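From: Madalena Garcia
Date: Feb 3, 2020
Subject: Re: [urkora-users] Import stops on accented names

On the Redville server, Rania Saab wrote:

> Import of the parts list stops at row 87. The log says "invalid
> byte sequence" and nothing else. Same file loaded fine in November,
> before we moved off the Clondthorpe box. Is the file bad or is it
> the new database?

Neither, as far as I can tell. The old box had its locale set to Latin-1, and the importer takes its default from the locale. The new one is UTF-8. Row 87 is the first with an accented character in the supplier field.

Two ways to fix it:

1. Convert the file before loading:

 `iconv -f ISO-8859-1 -t UTF-8 parts.csv > parts-utf8.csv`

2. Set `input_encoding = latin1` in the import profile. It needs version 6 or later. On older versions the key is ignored without a warning.

I would go with the first. The MacPherson export is moving to UTF-8 anyway, and a forgotten profile setting will garble names without raising an error.

Check the attachments table too. File names went through the same path, so run `list-orphans` after the reload. I tested with 13 records, and they came back under the right names.
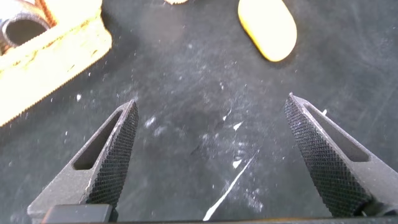

*Gripper fingers, open, knurled pads on the inner faces*

If `list-orphans` prints anything, send me the output with the first 2 lines of the CSV.

Madalena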